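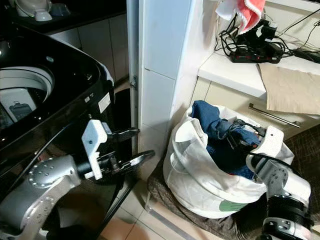
The top-loader in the laundry corner, lid up.

Open day at Prundance, Podham, 21 Feb 2018

Skuvus wants $1185 a month for the smallest apartment at Prundance, and the brochure calls that "all-in." I went to find out what was in it. Heat, yes. Water, up to a limit the leasing desk couldn't give me. Trash pickup is extra, and so is parking, which the brochure mentions on its last page in gray type.

There will be 70 apartments when the second block is done. The desk said October. From the parking lot the second block is a slab and a fence, so I'd ask for that date in writing.

The bus claim is closer to true. Eleven minutes to Thomas Street, they say, and mine took about 14 - with one stop skipped. The walls worried me more. I stood in the bedroom and could follow a phone call in the hallway, word for word, with the door shut.
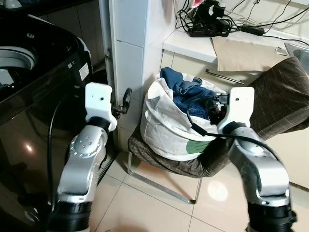
Laundry corner, with the tiled pillar beside the washer.

Storage is two closets, one of them half taken up by the water heater. The floor plan shows both at full depth. I asked to see a finished unit on the street side and was told the keys were elsewhere - maybe so. 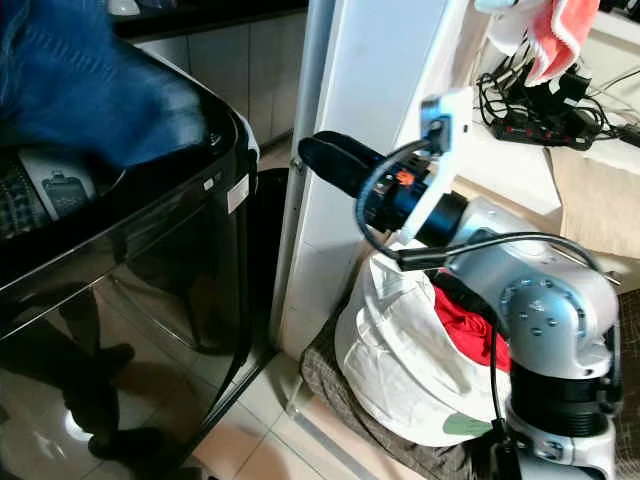 Is the deposit refundable if the move-in date slips?
Only after 70 days' delay, according to the sample lease, and the application fee stays with Skuvus either way.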